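Arm stalls mid-task, error 827

prandwood_lab
Shape sorter job, octagon block into the green board. The arm faults with 827 and sits there until I power cycle. Two times since Saturday.
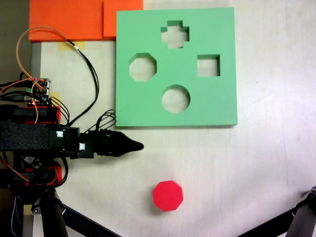 karnb
827 is overcurrent on ours. Raise the limit to 600 and move on.

grevton2
Don't. If a finger is jamming on the foam you'll cook the motor. Check the wrist cable first.

prandwood_lab
Left the limit alone and reseated the wrist connector. Same fault on the next run.

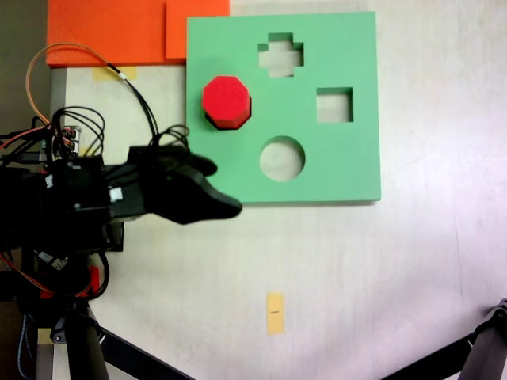
My guess is still the cable. The black wires loop over the top of the housing and I think they pull when the wrist turns. Rerouting tonight.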